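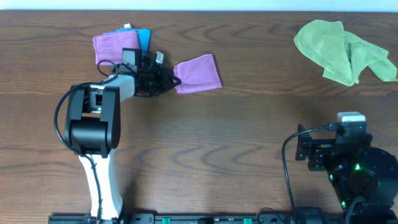 *Reading time: 3 minutes. One picture, and more words than I meant to write.*

# Folding at the Vesska open day

I went to the Vesska open day in January because Barry Bloxham had a spare place and I had run out of excuses. Barry likes this sort of thing. I have sat through a fair number of demonstrations over the years and I tend to come home with a free pen and a headache. The invitation promised "the end of laundry as a chore", which is a large claim to put on a small card.

**The folding table.** Two arms, one wooden tabletop, cloths in pink-purple, blue and light green. The pink-purple one at upper left is folded and lying on the blue. Its near twin is flat on the wood with the left gripper right at its edge, and the right gripper is open and holding nothing.

I'll be fair about the folded one. It is a decent fold, a bit tilted, and I have put worse in my own airing cupboard. What I can't tell you from the picture is how it got that way, and I was in the queue for coffee when that part of the demonstration took place. Barry says the arms did it. Barry also said the car park would be free.

The Vesska man who gave the talk was called in from the sales side, I think, and he had a good line in confident numbers. The system had been trained on 200 hours of people folding things, he told us, and it could manage 14 kinds of item. I asked which 14. He said he would send me the list. I gave him my address and I am still looking forward to it.

Cloths of this sort are about as kind a test as you could pick. They are small, they lie flat and they have corners where you expect corners. I wanted to see a fitted sheet, or a child's jumper with one sleeve inside out, or a sock that has lost all hope of its partner. A woman near the front offered her scarf and was told, very politely, that scarves were "on the roadmap". So was most of what the rest of us asked for. By the end of the questions it was getting to be a crowded road.

There is also the matter of speed. The handout gave a figure for cloths per hour with a small star beside it, and the star led to a note about "ideal presentation of items". I take that to mean somebody sets them out nicely first. If I am going to stand there setting out cloths, I may as well fold them – my mother could do it while listening to the radio and telling me off.

The light green fabric over at the right is what I kept going back to. It is spread loosely, in folds and creases, and looks much more like what comes out of my machine than the neat one does. I asked whether that was next. The answer was that the order of work "depends on the session", and then we were moved along to make room for the next group, who had been waiting since half past two.

Some things I did like:

- The people running the table answered plainly when they didn't know. The sales side could learn from them.
- We were allowed closer than I had expected, and could see the gripper fingers properly. They narrow to a point, and I can believe they would pick up an edge.
- The biscuits were from Clurnen's bakery and there were plenty.

Afterwards we looked in at the Jereck stand down the corridor, where a film was showing on a loop and nothing was plugged in. Compared with that, Vesska deserves credit for putting real arms on a real table in front of visitors. Gerlach had been listed in the programme too, stand 211, but we walked the whole corridor twice and didn't find it.

Barry wants to go again next year. He thinks they will have cracked shirts by then and he has offered me a bet of 5 pounds, which I have taken. I'll bring the shirt myself, unironed, from the bottom of the basket, and I will drink my coffee before we go in.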